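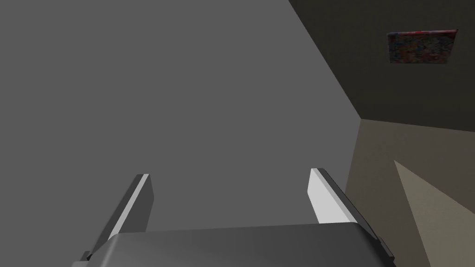
Fig. 1. Two fingers angled in toward the center (computer rendering).

Week 4: Perspective, and what it's supposed to prove

Reading: Kos, chapter 2; Hayashi's reply (handout from Wednesday).

The usual story says that linear perspective lets a flat surface show space "as we see it." Kos repeats this without much argument. Be careful with it. Parallel lines meeting at a point is a rule for one fixed eye that never moves. You have two, and they move all the time.

Hayashi's complaint is that the textbooks mix up three claims:
- perspective is geometrically consistent
- perspective looks right to us
- perspective is how vision works
The first is easy to show. The second depends on where you stand. The third is mostly asserted.

The Vasić survey gets quoted a lot. 80 of 100 viewers picked the perspective drawing as "more real." All of them had grown up with photographs, and the question was worded by people who wanted that answer. I wouldn't lean on it.

Terms to know: vanishing point, station point, foreshortening, picture plane. Pavlović uses "convergence" for two different things on p. 19, so check which one she means.

For next time: find one picture that breaks the rules and still reads as deep. Half a page. Don't use Escher, everyone uses Escher.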